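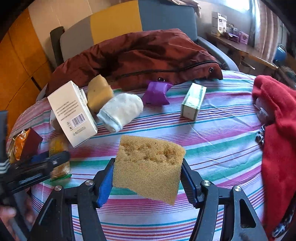

June, notebook 2317 – water uptake of open-cell foams, continued

Picked up the Dameck blocks again. Conditioned overnight at 50% RH, weighed dry at 9:15, then submerged for two minutes each in tap water and hung from the clip until dripping slowed. Drip time is still judged by eye. Ásdís Overgaard wants a fixed interval and she is probably right; will use 100 s from the next batch on.

Rokberg foam takes up water faster than Dameck but gives more back on hanging. Stougaard sits between them and is hard to wet at first – floats high, needs to be pushed under and squeezed once. Squeezing was not in the original method, so those readings are marked S in the sheet and should not be averaged with the others.

Balance drifted by about 2 g over the morning. Re-zeroed before each reading after noticing. Earlier Rokberg values are suspect, repeat them.
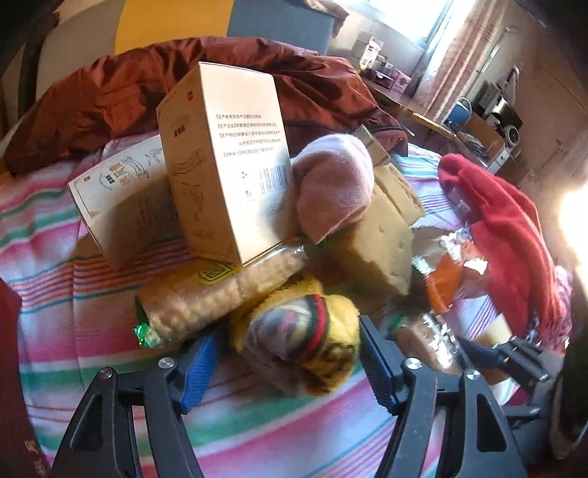

Yellow plush and plastic-wrapped snack roll, striped sheet.

Vokham datasheet gives density only, no cell size. Cut a thin slice and tried to count cells under the loupe; edges tear too much with the scalpel. Try freezing the block first.

To do: fresh blades, lid for the soak tray, ask Ásdís where the old density figures are kept.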